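Chapter 5
Chores and the Machine

After reading this chapter you should be able to:
explain why everyday handling jobs are hard to automate
tell the difference between doing a task once and doing it reliably
judge a claim about a "household robot" by asking what was measured

5.1 Why packing is harder than welding

Factories have used robot arms for decades. A welding arm is given the same steel part, in the same position, hour after hour. It does not need to know much about the part, as the line has been built so that nothing changes.

A shop stockroom is different. A returned garment may come back folded, rolled or stuffed into whatever box the customer had to hand. Cloth has no fixed shape. It slides, bunches up and catches on cardboard. A person deals with all this without thinking, mostly by touch, and can chat while doing it.

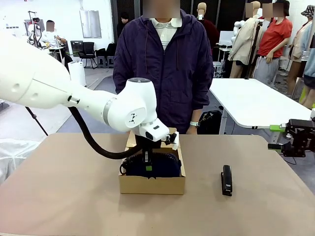 Engineers call cloth, cable and thin card "deformable" materials. The trouble with them is that every touch alters the thing being handled. Push down on a shirt and it is a new shape, so the plan made a moment ago may no longer fit. A rigid mug gives no such trouble. This is one reason why robots were sorting bottles long before they could be trusted with socks.

5.2 The Nasden trial

Norbert Kolář ran a packing trial for Nasden, a mail-order clothing firm, beginning in April. The robot had to put one garment in a box and close the flaps. It made 425 attempts. Kolář counted an attempt as a success only if no person stepped in, and by that rule 180 succeeded. Most of the failures came at the flaps -- a part of the job that had been given very little time in the planning.

A flap bends where it likes. Held too loosely it springs back, and held too tightly it creases in the wrong place. The arm's own hand can also hide the flap from a camera placed above the table, so many machines carry a second camera at the wrist.

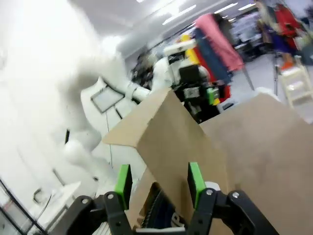
Figure 5.2 Gripper fingers with green pads holding the cardboard of an open box.

Was the trial a failure? Nasden's packers thought so. Kolář did not, and pointed out that a slow machine might still be useful overnight. Both views depend on what a mistake costs, a question we return to in Section 5.3.

Key terms: deformable, gripper, success rate, intervention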